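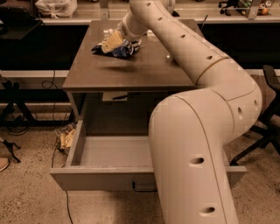 1/
Can a robot tidy up yet? I've been going on about this to anyone who'll listen since December, so here's the thread. Short version: sort of, slowly, and please don't sell your hoover.

2/
Take snacks in a drawer. You or I would do it while on the phone. For an arm it's a pile of separate problems: find the packet, get hold of it, don't crush it, work out where the drawer is, let go at the right moment. Then shut the drawer!

3/
Crinkly packets are a proper nuisance. They're shiny, so the cameras get confused, and they change shape the second you squeeze them. Look at that navy blue one, all creases and silvery patches. Which bit is the edge? I'd struggle to tell you and I've got eyes and a brain (most mornings).

4/
A mug is easier. A mug stays a mug. Give me a robot and a shelf of mugs and I'll show you a lovely demo. Give me the same robot and a multipack of crisps and I'd like a cup of tea and a few hours' notice.

5/
Drawers are their own kind of misery, by the way. A bar handle like the black one on this drawer is about as kind as it gets, plenty to hook a finger round. My kitchen has those flush ones you pull from underneath. I can barely open them with wet hands.

6/
Nandini Thampi asked me last week what success rate I'd want before letting one loose in her shop. She runs Birnetti, tiny place, very full shelves. I said I'd want to see 100 packets put away in a row with no help. She said she'd want to see it done with a queue at the till and a toddler on the floor. Fair.

7/
And she has 476 different lines in there! Bags, tins, tubs, things on hooks. A person learns where it all goes in a few shifts, and then she moves the whole lot for Christmas and they learn it again by lunchtime. That second bit is what I'd pay for.

8/
People always ask about speed. I mind it less than I used to. If it restocks overnight, who cares if it takes till 5am? What I mind is walking in to find a packet wedged down the back of a drawer and the thing still cheerfully carrying on with the next one.

9/
Noticing it's gone wrong – that's the bit I keep banging on about. I drop a packet, I feel it go. Plenty of grippers have very little sense of touch, so they're relying on a camera that may well be looking at the back of their own arm.

10/
Which is a real headache, and you can see why from the size of this arm next to the cabinet. That's a lot of elbow to keep out of your own way. Now picture it in a galley kitchen with the dishwasher open.

11/
Where I'd use one today: same drawer, same spot, same few items, clear space all round. Packing benches, stock rooms, that sort of job. Where I wouldn't: my house, under any circumstances, until it can cope with the cupboard under the sink.

12/
Reda Gaber reckons we'll have decent ones at home in 3 years. I've got a curry riding on it being longer. Replies are open if you work with these things and want to tell me I'm wrong, and I'd especially like to hear from anyone who's got one folding fitted sheets.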